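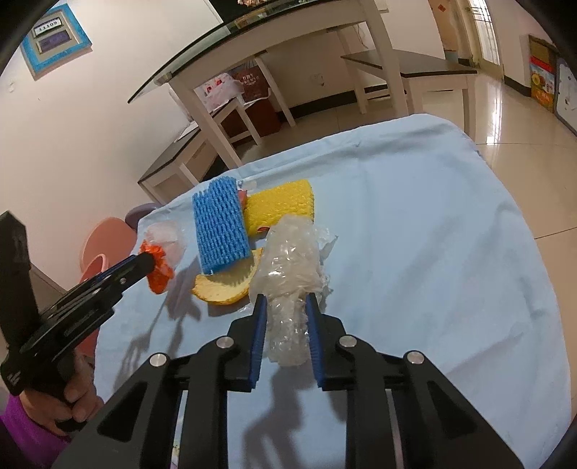

*WESBRIDGE, September 4, 2024*

The Wesbridge video archive has finished copying its VHS collection to digital files. The last tapes went through the decks over the summer, and the total stands at 858 tapes, which produced 1092 separate files. The number of files is higher than the number of tapes because many tapes held more than one recording. A high school concert might be followed by a town meeting and then the second half of a parade, and each of those is now its own file with its own title.

Members can ask for any of these files starting now. The old loan DVDs will stay on the shelf until February and then be withdrawn. Please return any you have at home before then.

**What you will get**

Every recording has been saved in two versions. The first is the preservation copy. It is large, it keeps both fields of the original interlaced picture, and it is meant to be left alone. The second is the viewing copy, an MP4 file that will play on nearly any computer, phone or television made in the past ten years. When you send in a request, the viewing copy is what you receive unless you say otherwise.

Viewing copies have been deinterlaced. VHS recorded each picture as two sets of lines, one slightly later in time than the other, and on a modern screen this shows up as a comb pattern along the edges of anything that moves. The viewing copies have that pattern removed. They run at the full field rate, so motion looks much as it did on a tube television. Some of our earlier DVDs were made by throwing away half the fields, and if you compare the two you will see that the DVDs look choppier, mainly in the basketball games.

Color has been left mostly as it was on the tape. A few recordings with a strong green or magenta cast were corrected, and the catalog entry says so. We did not sharpen anything. Sharpening a VHS picture mostly brings out noise.

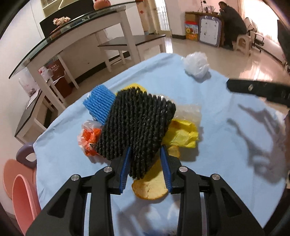 *J. Vasiliauskas*

**Sound**

Tapes recorded in hi-fi stereo were copied from the hi-fi tracks wherever those could be read. Where the hi-fi sound dropped out or buzzed, the linear track was used for the whole recording. We tried switching between the two within a single tape, and the change in tone was more distracting than the poorer sound.

Hiss has been left in. There are several programs that will take it out, and you are welcome to use one on your own copy. Speech that has been cleaned too heavily takes on a watery sound that can't be undone, so we would like the archive's version to stay plain.

**How the files were checked**

Each file was run through Vorus, which looks for dropped frames, long stretches of black or blue, and places where the sound and picture drift apart. It flagged about 400 files. Most of the flags were harmless: a lens cap left on, a pause between two acts, a camera operator who forgot to press stop. The rest needed a person to sit and watch, and a smaller group had to be copied again on a different deck. Tapes recorded at the slowest speed gave the most trouble, as expected. Some of them would only track properly on the older of our machines.

Checksums were written for all files on the day they were made. They are compared again every time a file is moved from one drive to another.

**Where they are kept**

The main set is on the Nistow server in the back office. A second set is on hard drives kept in another building, and those drives are swapped on a regular schedule. The tapes themselves are going back into their boxes, stored upright and fully rewound. We have no plan to throw them out. A better transfer may be possible one day, although working decks are harder to find every year and the belts and pinch rollers for ours are already coming from used machines.

**How to ask for a recording**

1. Find the title in the catalog and copy down the tape number and the part letter.
2. Send both to the archive desk, along with the title. Requests with only a title take longer, as we have a good many tapes called "Concert" or "Fourth of July."
3. Say whether you want a download link or a copy on a USB stick. If you choose a stick, please bring your own. It should be formatted as exFAT, because some of the longer files are too big for FAT32.
4. Download links stay open for two weeks.

Preservation copies can be requested too. They are very large and will not play in most ordinary players, so ask for one only if you intend to edit or do a new conversion.

**Recordings we can't lend**

Some of the tapes hold programs taped off the air. These were copied along with everything else to keep the numbering complete, but they are listed as closed in the catalog and we can't send them out. The same goes for school plays where the performance license did not cover recordings. If you were in one of those plays and want to see it, you can arrange to watch it in the viewing room.

**Still to come**

The 8mm video cassettes are next. We have one camcorder that plays them well and a second that plays them most of the time. MiniDV will follow. Those tapes are already digital, so the job is a straight transfer over a FireWire cable, provided we can keep a computer running that still has the port. Anyone with a working MiniDV deck they no longer need is asked to get in touch with the archive desk.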